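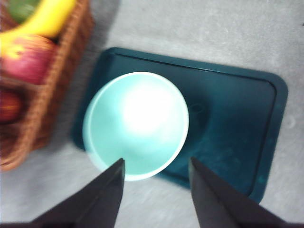
Wrist cam view, fingers open at the bowl, before the close command

Peminix gripper kit -- worth keeping for bowls and dishes?
posted by tealtray in Home & Hobby Arms, October

Bought the Peminix two-finger kit with the wrist camera, 3,144 all in with the mount plate and the cable set. Arm is an older Rilteck, works fine. Trying to get it to take a bowl off a tray and put it back down next to the fruit basket. Fruit is no problem. Bowl is a pain.

Two things. First, the bowl has a big white glare patch inside and the depth goes to junk there, so the grasp planner picks a spot in the middle of nothing. Second, bowl and tray are both teal-ish and it keeps mixing up the rim with the tray. Tray has a raised edge too, might be part of it.

Already tried: lower exposure, slower approach, the "shiny objects" preset (no diffrence that I can see). I have 26 days left to send it back. Is this the kit or is it me? Would the Lambrakis one do better? They want 2,838 for theirs but no camera in the box.

rimgrabber
Mostly not the kit. Had the same one for a year.

Glare: move your lamp before you touch any setting. If the light is up near the camera it comes straight back at you off the bowl. Put it low and to the side, or tape baking paper over it. Exposure alone won't fix it, you just get a darker picture with the same hole in the depth.

Color: get a different tray. Seriously. Or lay a plain dark cloth on it for now. Mint bowl on dark teal is enough contrast for you and me, but the stock segmenter leans hard on hue. There's a slider for that under Vision > Advanced, mine is at the lowest notch.

Also don't go for the middle. Set grasp type to "rim", one finger inside the bowl and one outside, and come straight down. In your picture the right tip is out over the tray past the bowl and the left one is within the outline, so you're not miles off. Shift it over and turn the wrist till the wall of the bowl is between them. Check your height first or you'll jam a fingertip into the tray. I did, new pads took forever to ship.

What I don't like about the kit: the manual is thin, and the rim setting isn't in it at all. Support told me where it was.

plainoldarm
send it back, 3,000+ for that is nuts. get the Lambrakis

quietservo
Wouldn't swap yet. I've used both at work. Lambrakis fingers are wider and grip harder, nice for boxes, worse for a thin rim. And once you add a camera you're past what you paid already, plus you have to do the calibration yourself -- took me a whole afternoon.

If the lamp thing doesn't do it, Plulach sells soft tips that fit the Peminix fingers. Two screws each. They give a little on a curved wall so the bowl doesn't spin when you lift. Redo the tip offset after you put them on, they're longer then stock.

One more, try it with the bowl on the bare gray mat and no tray. If it picks fine there you know it's the tray and you can keep the kit.

tealtray
Lamp moved, depth looks a lot cleaner. Found the slider. Will do the no tray test tonight and then order the tips if it still spins. thanks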